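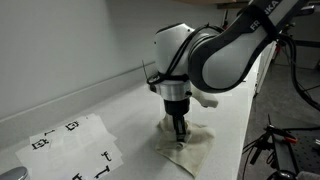

It took me a whole term to get one corner folded over, and I'd do it again tomorrow, wrote one of our members in the club guestbook, and I can't think of a better hello than that!

So, hi! We're the Flerkstead Robot Club, a student club for people who like robots and don't mind being patient with them. I started it one November with 2 friends and a lot of optimism, and these days we have 14 members, a mailing list of 300 and our very own counter with a sink (we're weirdly proud of the sink).

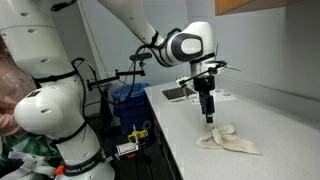 Towel practice with the Franka arms.

Our big project is called Tedus. The goal is a robot that can help tidy up a kitchen, and we decided to begin with cloth, which was either brave or silly. Cloth never lies the same way twice! You write your code, you try a grasp, you change one number, you try again.
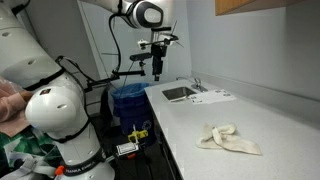 And then you write it all down, so the next person doesn't have to start from zero. Our shared notebook passed 2000 entries this year, some of them very grumpy. We're also getting a team ready for the Giveditz Challenge, where clubs bring their best household task and show it off in front of a crowd.

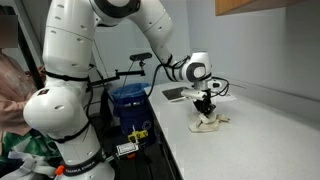 Do I need to know how to code before I join? asked a reader from Paewai. Nope! Come along, pick a partner and we'll teach you as we go. Sign up through the club page, and bring a snack.

Page updated 2021-03-07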